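Larkement Laundry Set

Maintained by Areeba Ghumman and Colm Gallagher. Send corrections to Lise Charbonneau.

What it is for

We wanted a plain answer to one question: can a two-armed robot do a load of laundry yet without a person stepping in? Mostly no. Opening the door works well. Getting every piece out of the drum does not, and small items such as socks are the usual reason an episode is marked failed.

Contents

3,000 episodes, 200 of them held out for testing. Each episode covers one task: open door, unload drum, load drum, or close door. Folding is not included. See the Futberg set for that.

Labels

Every episode is marked done, partly done or failed. Fouzia Naqvi wrote the label guide. "Partly done" means at least one item moved and at least one was left behind.

Known problems

Dark clothes against the dark door gasket are hard to segment. In 17 episodes the arm timestamps drift by up to 40 ms; these are listed in drift.txt. 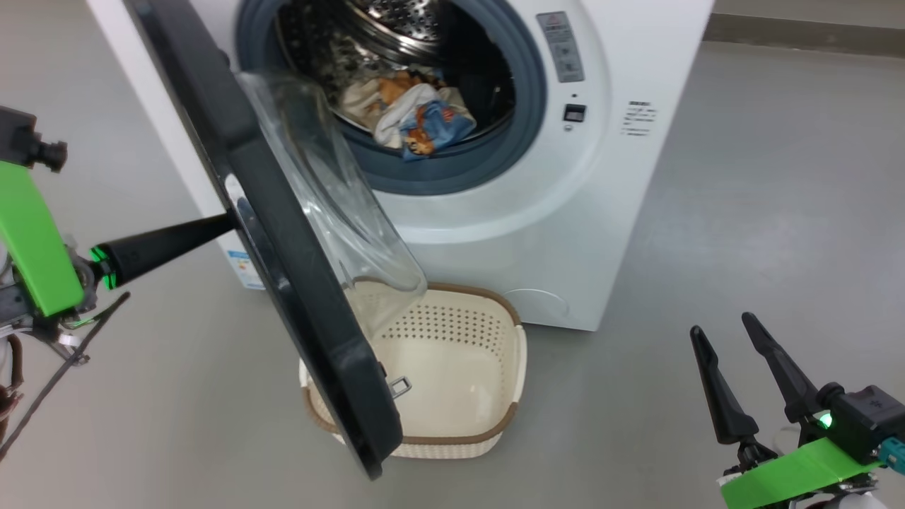 Task: unload drum

Starts with the door open, laundry in the drum and an empty basket on the floor in front of the machine. One arm may hold the door while the other reaches in. The episode ends when the drum is empty or the operator stops it. Items that land on the floor count as left behind.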